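The dishes can wait a few more years
Vilgot Moen
2019-04-25

Every spring somebody asks me whether it is time to stop hiring for the kitchen at Strand and buy a machine. My answer this year is the same as last year: no, but I no longer laugh at the question.

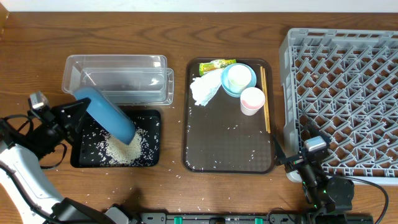
I ran the lunch service there for nine years. We served 400 meals on a slow day and 600 on a busy one, and every tray came back different. One had a full bowl on it. The next had a cup with a napkin stuffed inside. A person at the return window sorts that out without thinking, while talking about the weekend.

People who sell automation like to talk about speed. Speed was never our trouble. A slow worker who gets everything into the right place is worth keeping. A fast one who leaves rice all over the counter makes work for somebody else, and that work has to be counted too. When Mirkon came to pitch us their sorting line, they timed the trays and left out the wiping.

Food is hard to handle. Rice rolls, sticks and gets under things. Paper tears. A cup is easy to pick up until there is an inch of tea in it. I would trust a machine with a rack of clean plates today, and I would pay for that. Scraping and stacking I would still give to a person.

I do think it will come. Two arms working over an ordinary table is closer to my old job than any conveyor I was ever shown – and closer to what people need at home, where there is no room for a conveyor anyway. I would just like to see it get through one whole lunch, start to finish, with no one standing by holding a cloth.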